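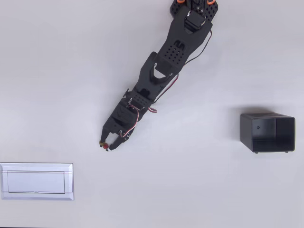
A pale tabletop at the Barbier Building, seen from above. Photo: Namberg Courier

2020-12-10

The shared workroom at the Barbier Building in Namberg has new tables. The last of them were put in place this week, replacing the dark benches that came with the building when the town took it over from the school district.

The tables were made by Drustis, a small furniture shop in Dodotport. They have plain, light-colored tops with no pattern. The town paid $3000 for the set, with another $700 for delivery and for hauling away the old benches.

Sólveig Lykkegaard, who manages the building, said the color of the tops was the main request from people who use the room.

"The old ones were nearly black, and if you dropped a screw or a bead on them you could spend ten minutes looking for it," she said. "People asked for something light and flat, with no seams down the middle."

The old benches were also different heights. Two could not be pushed together without leaving a step between them, a problem for the quilting group, which lays out full-size pieces before sewing. The new tables are all the same height and can be lined up along the window side or moved apart for classes.

The workroom logged 1358 visits between February and the end of last month, Lykkegaard said. That is down from the year before. The room was closed for part of the spring, and the number of people allowed in at one time is still limited. Visitors must sign up for a place ahead of time, either by phone or at the front desk.

A few rules come with the furniture. Cutting mats must be used for all knife work, and glue and paint need a sheet of paper underneath. Mats are kept on the shelf by the door. Hot tools are allowed only at the bench in the back corner - the one piece of the old furniture that was kept.

Four of the old benches went to the Namberg boat club. The others were in poor shape and were taken apart.

Lykkegaard said $300 is left in the furniture budget and will go toward stools. The current ones are too low for the new tables, and folding chairs are being used in the meantime. She expects to place the stool order after the holidays.

The workroom is open from 10 a.m. to 6 p.m. on weekdays. Storage bins left under the old benches were moved to the hall closet and can be picked up at the front desk during the same hours.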